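Skoltitance Hand-Held Gripper Kit: Set-Up Guide

## Section 2. Planning your station and your budget

Welcome to the fun part! Before you unpack anything, spend an hour with this section and a pencil. The kit comes as a pair of hand-held grippers, and most of what you still have to buy or find is ordinary stuff: a table, stands, cable, small things to pick up. Good choices now will save you a second order in November, when everyone else is ordering too.

Prices below are from our list of 31 Oct 2022. They leave out tax and shipping.

### 2.1 Start with the table

1. Choose the table first. Everything else is placed from it, including the stands and the cable runs. A plain desk from a second-hand office store is a great buy, and you may already own one.
2. Sit at it, or stand at it, the way you plan to work. Hold your arms out as if you had a gripper in each hand. Your elbows should clear the near edge with room to spare.
3. Check the height of the stands you plan to put behind and beside it. You want to be able to walk in and out without stepping over a leg.
4. Lay out one simple task before you spend any more money. A small box with a hinged lid and a little bottle next to it make a lovely first layout, and you will learn a lot about reach from them.

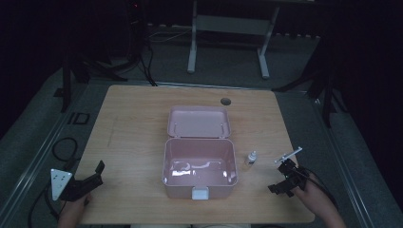
5. Mark your favorite layout with low-tack tape and write the task name on it. Sioned Bellis, who wrote the first draft of this guide, keeps a roll in every drawer and we have all caught the habit.

> **Note:** A grommet hole in the tabletop is handy for cables, but keep small parts away from it. Bottle caps love to go down there.

### 2.2 What to budget for

The gripper pair is $1,211. That covers both units, the mounting plates and the printed quick-start card. Set aside about $900 more if you are starting from a bare room. Groups that already have a table and stands usually get by on much less, so walk through your storage room before you fill in the order form!

Items people forget:

- Spare finger blocks. Order these with the kit so they travel in the same carton.
- Extra cable length. Measure along the floor and up the stand, then add slack for your arms.
- Floor clips or covers for any cable near a walking path.
- Task objects. Boxes, bottles, lids, cups. Buy two of anything that opens and closes.
- A soft brush and a lint roller.
- Screws for the finger blocks, in a labeled bag.

Stands and clamps from Pestura and Yorath both fit the standard plate. Kalevi Mustonen in our parts room prefers the Yorath clamp for heavy use and the Pestura one for stations that get moved a lot. Either is fine for a first station.

> **Caution:** Don't run a cable across the space where your feet go. If the only outlet is on the wrong side of the room, move the table.

### 2.3 Plan for wear on the fingers

Fingers are the part you'll replace most often, and they're cheap, so don't be shy about using them. Edges get rough and pick up threads and fluff. Put a line in your yearly budget for them and you'll never have to stop a good session for want of a small black block.

1. Open the gripper all the way and rest it where you can see both fingers in good light.
2. Look along the edges for ragged spots, burrs and caught fibers.

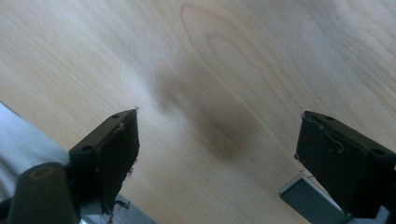
3. Brush off anything loose. Pull longer threads away with tweezers, working from the mount toward the tip.
4. Check the screw holes on the top face of each finger. If a hole has cracked or gone oval, replace the block.
5. Close the gripper slowly and watch the tips meet. A finger that lands high or low needs its screws loosened, reset and tightened again.
6. Write the date and the unit number on the wear sheet (Section 7).

> **Note:** Replace fingers in pairs. A fresh finger against a worn one grips unevenly, and thin lids will slide.

Do this check after every 30 hours of use. It takes a few minutes once you know what you are looking for, and new operators get to know the hardware really quickly this way.

### 2.4 Before you send the order

- Table chosen and measured
- Stand positions taped on the floor
- Cable lengths written down, slack included
- Spare fingers and screws on the form
- Task objects picked for your first layout
- Delivery address checked with whoever signs for cartons

Orders for the Gostska region ship from a separate warehouse and use the green form at the back of this guide. Everyone else uses the white one. Keep a copy, and go on to Section 3 when the carton arrives.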